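01/02/2022 -- gripper comparison, bag bench

Picking up from the finger swap. Kamil wants a yes/no on the black fingers before we order more, so this is mostly for him and for Thodoris, who has the Nikico driver half rewritten and keeps asking what changed.

Setup same as before unless noted. Fileo fingers on the one side of the comparison, Hashmi ones on the other. Everything driven by hand controller, no policy in the loop. Wrist cameras on. Lights off, blinds up, all daylight, so expect the exposure to wander when a cloud goes over.

Controller notes first becuase I'll forget:

- deadband on the handheld is too wide. Have to push past it and then the arm jumps. Set to 11 in the config, was 8. Put it back to 8, better, still not great.
- close command has a lag you can feel. Thodoris says it's the Cekolum bridge buffering. Log shows 231 ms worst case on close, open is fine.
- lost the link once, came back by itself. Log 551 if anyone wants to look. I haven't.

Task: get a soft thing out of a thin white bag, or get hold of the bag itself, without dragging the whole lot off the table. Thin film is the nasty part. Terry cloth is easy, any finger will grab terry cloth. The film slides, or it balls up in front of the tip and you end up pushing it.

Gloss vs matte. Glossy covering on the fingers slips on film at low force, then sticks all at once when you go up. Don't like it. Seams on the covering also catch -- edge of the fold picks up plastic on the way in. If we keep the covering it has to be wrapped the other way, fold on the outside.

Matte is more even. Pinches gathered cloth nicely with the fingers pressed together. Doesn't do as well if the cloth is lying flat, needs a ridge or a bunch to go for. Already scuffed up, will look at wear again in March. 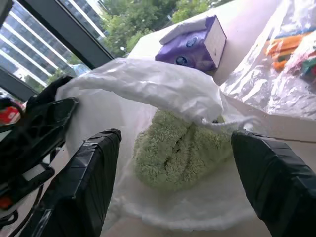
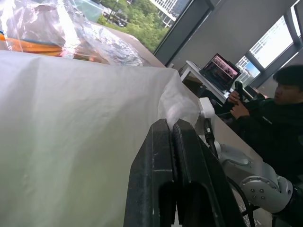
First one: open fingers over the white bag, green cloth in it, purple tissue box behind. Second one: fingers closed on the white fabric.

Camera stuff:

Wrist view with the fingers wide is good, you can see the target between them right up to close. Once the fingers are together on something you lose most of the contact area behind them and you're judging by how the fabric puckers. Would like the mount tipped a few degrees. Kamil has an angled bracket drawn, not printed yet. Ask him which filament, the last one went soft.

Windows are a problem. Bright sky in the background pulls the exposure and white plastic washes out against the pale tabletop. Tried locking exposure, forgot to save it, lost it on restart. Do it again and SAVE IT. Might also try a darker mat under the bag, there's a charcoal one in the cupboard by the sink.

Glare off the clear plastic is its own thing. The depth estimate goes silly anywhere near it. Not fixing that today, just keep clear bags toward the back of the bench for now.

Force settings, rough: low is no good for film with either set. Middle setting ok for matte. High works for both but pulls the bag along with the cloth, and I don't trust the glossy pair up there anyway. Didn't get to the soft pads. Thodoris has them in his drawer, he thinks.

Where I've landed, for now:

Matte for fabric. Neither is properly right for film. Would try matte with a thin rubber strip on the inner face, cheap to do, half an hour. Kamil, don't order the second set until we've done that please.

Next:
- rubber strip, inner faces only
- exposure lock, saved
- bridge buffering, Thodoris
- bracket print, Kamil
- rerun white bag with the dark mat, same cloth, same controller settings
- new velcro for the cables on the left arm, they hang in loops and one day they'll snag
- label the finger sets!! had them on the wrong way round for the first go and didn't notice till the offsets looked off by a finger's width. That first go is marked bad in the log, ignore it.

Charger for the handheld is on the shelf above the printer, colour-coded blue. Left it charging.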